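Clearing out the junk drawer took me a whole weekend, and I'm only a little ashamed. It started because I couldn't find the spare key to the bike lock, and by lunch I had everything dumped on the bed — batteries, birthday candles, takeout menus from places that closed years ago (goodbye, Hrubý, your dumplings were lovely!). 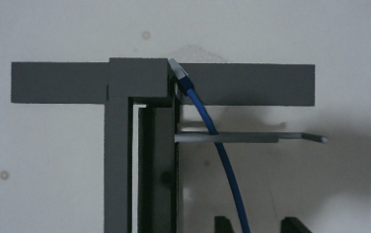

My friend Annag swears by a one-minute rule. Pick a thing up, and if you can't say what it's for in a minute, out it goes. I got through 46 things that way and then lost an hour to a Nollar radio manual. We never owned a Nollar radio! 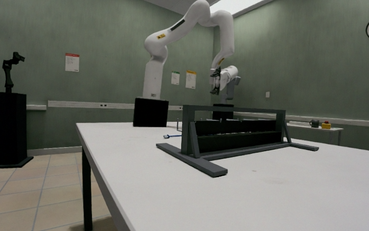

Small blue tool, big white table.

The candles got a jar and the batteries got a box. The string I kept, all of it, and I won't be taking questions.

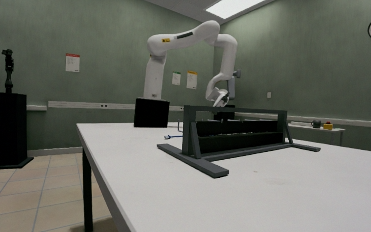

Sestton, 5/11/24

Day two was keys. I had 8 and could match four of them to a door. Gavin next door took one look and said the brass one was his, from when we fed his cat in July. So that's been sitting there under the soy sauce packets all this time, and he'd already paid to have a new one cut. I gave him a candle.

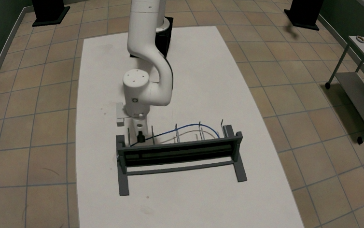 Blue cable and a dark gray stand on the tabletop.

The bike key was in my coat, by the way. Next up is the hall closet, if I can get the door open.

Print this post | E-mail this post

Comments

Donnie Tennant: You can have my string too if you want it.

Nélida Paredes: I tried the one-minute rule and threw out my own garage remote. Be careful!

Evander Drummond: Hrubý closed?? When?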